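Collecting bottle demonstrations with two arms: how we do it at Tarkatine

Written by Narendra Mishra, with corrections from Anju Solanki and Pallavi Bisht

In July we started a new set of demonstrations for picking up and turning plastic bottles. Many people asked me how we organize the sessions, so I write it down in one place. The guide is for a new operator, or for a small lab that wants to record its own set and has not done it before. I suppose that your robot already moves under teleoperation and that your cameras already save to disk. I don't explain how to train the policy. Hjalti Dalsgaard keeps separate notes about training.

What you need before you begin

A two-arm robot with a head camera and one camera at each wrist.
A table with a plain top in one color.
Several bottles of the same product. Ours are orange.
A flat mat that is easy to tell apart from the table.
One operator for the arms and one person to reset the objects.
A session log. We use a simple spreadsheet with the name Kodard, after the first project that used it.
Free disk space for the complete session, plus some more for repeated episodes.

Step 1. Decide what one episode is

Write the task in one sentence before you record anything. Our sentence is: "Take one bottle that lies on its side, lift it free of the table, turn it until the label faces the head camera, and put it down on its side again." Everybody in the room should agree about where the episode begins and where it finishes. For us it begins when both hands are at rest near the front of the table. It finishes when both hands are again at rest and no finger is touching a bottle.

In our first set, with the name Bansal, we did not write this sentence. One operator stopped the recording when the bottle was down, another one stopped when the arms were home. From 3000 episodes we had to trim a large part by hand, and Pushpa Yadav spent many evenings on it. Please write the sentence.

Step 2. Prepare the table

Clear everything from the area which the arms can reach. Things on a desk behind the table may stay there, but try to leave them in the same place during one block, or move them on purpose between blocks. We prefer to move them a little. If a background is always equal, the policy can learn to depend on it, and then it fails when somebody tidies the room.

Put the mat down and press it flat. Check its height with your finger. If the mat is much higher than the table, the fingertips will meet it earlier than the operator expects. An uneven mat is acceptable if you want this variation in your data, but write it in the log.

Check the light also. Stand where the head camera is and look for strong reflections on the bottles. Glossy plastic always gives some reflection, and you can't remove all of it. What you want to avoid is a reflection that hides the whole label.

Step 3. Place the bottles

Our layouts come from a printed list with 70 starting positions. The resetter takes the next line of the list, places the bottles, and says "ready". Don't let the resetter choose freely. People believe that they place objects at random, but after one hour they put them always in the same three or four places.

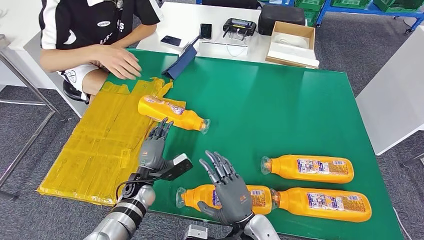
A good starting layout has at least one easy bottle and at least one difficult bottle. Easy means that there is free space on all sides, so the hand can come from any direction. Difficult means that a neighbor is in the way. The pair lying end to end on the green top is a difficult case, for the cap of one nearly touches the base of the other, and a finger does not go easily between them. The bottle lying diagonally on the yellow mat is easier to approach, but its neck points toward the hands, and new operators often want to take it by the neck. Ask them to take the body. The neck is narrow, and a grasp there leaves the weight hanging on one side.

Change the direction of the caps between layouts. Left, right, toward the robot, away from the robot, and the angles between. It is the most useful variation we have found for this task, and it costs only a few seconds.

The resetter may sit at the far side of the table, but the hands should be out of the working area before the operator starts. We use a spoken signal for it:

Resetter: "Ready."
Operator: "Hands?"
Resetter: "Clear."

Only after "clear" the operator presses record. It seems slow on the first morning, then it becomes a habit.

Step 4. Record the demonstration

Move at a calm and constant speed. A new operator usually goes fast through the air and then stops for a long time above the bottle to think. These pauses are harmful for the data, for the policy learns to wait there too. If you need to think, think before you press record.

Approach in three parts. First bring the open hand near the bottle, a little above it. Then correct the rotation of the wrist. Then go down and close. Try not to correct the wrist when the fingers are already touching the plastic. The bottle will roll, and you will follow it over the table like a person who chases a coin.

Use the second hand only if the layout line says so. In some lines it holds the neighbor bottle in place, in others it stays at rest. A hand which stays at rest is also information. Don't wave it because you are bored.

If you drop the bottle, you have two possibilities. When it falls inside reach and you can take it again in a natural way, continue, and mark the episode as "recovery". When it rolls off the table, stop and mark "fail". We keep both kinds. Recoveries are valuable, and we would like to have more of them, but please do not drop bottles on purpose without telling Pallavi. She keeps a separate block for deliberate recoveries.

Step 5. Check the wrist camera after each block

One block is 8 episodes. After every block the operator opens the last episode and looks at the wrist view for the moment of the grasp. It takes less than a minute.

You want to see the fingers and the object together. If the object covers the complete view, the camera cannot show how the fingers sit, and you should check if the mount has moved. If you see only the finger and background, the camera is probably turned. 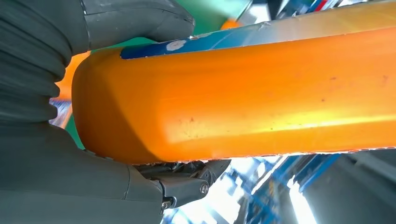 Wrist view during a grasp: one finger over the top of the orange cylinder, the other around its rounded end from below.

I like to use this kind of view when I teach. The end of the object is between the two fingers, the blue label band is still visible along the top, and the joint of the lower finger can be seen also. The background is bright and blurred, but this is not a reason to delete an episode. Exposure is a problem only when you lose the border between finger and object. There is a bright highlight on the orange surface too, and the outline stays clear in spite of it.

Small specks and smudges on the surface are fine. We do not polish the bottles between blocks. If your lens is dirty, however, the spots will be in the same position in every frame, also when the hand is moving. Then clean the lens with a dry cloth and write the episode number from which it is clean.

Step 6. Fill the log

For every episode we write:

Episode number
Layout line
Operator and resetter
Result: good, recovery, or fail
Which hand made the grasp
Comment, only if something was unusual

Write it at once. In our log there is a famous comment at episode 1451, which says "strange, see later". We looked later and we could not find what was strange. A useful comment would be "left thumb slipped before lift" or "tablet on the desk moved during the recording".

Step 7. Change the people

Change operator and resetter after some blocks – we change when the first of them asks, and at the latest before lunch. Tired operators make shorter movements and close the hand too early. You can see it in the data without looking at the names. It is also good for the policy to learn from more than one style. Anju comes to the bottle from the side, I come more from above, and both are correct for this task.

Do not try to make all operators identical. Agree on the beginning, the end and the speed, and leave the rest to the person.

Common problems

The bottle rolls away before the fingers close.
Usually one finger arrives before the other. Center the hand better over the body, then go down. If it still happens with every operator, check the hand calibration.

The label is not visible at the end of the turn.
The operator has judged it from the place where he stands and has not looked at the head camera view. Put the screen with the head view where the operator can see it without turning the neck.

The two wrist cameras are not synchronized.
Close the fingers of both hands together at the beginning of the session, and compare the two videos. We do it every time, also when we trust the clocks.

The file is saved but it is very short.
Somebody pressed record two times. Mark it as "fail" and repeat the same layout line.

The policy works on the mat but not on the bare table, or the opposite.
Count how many layouts you have for each surface. In Bansal we had far too many on the mat. The new list gives the same number to both.

Copying the data

At the end of the session copy everything to the storage machine, which in our network is called Pretex, and open three episodes from there. Open them from the copy and not from the robot computer. Delete the local files only when the second person has also opened them. If the copy stops in the middle, start it again from the same folder, it will continue with the missing files.

Send corrections for this page to me or to Anju. The layout list is in the same folder as the log, and the next version will have lines with standing bottles.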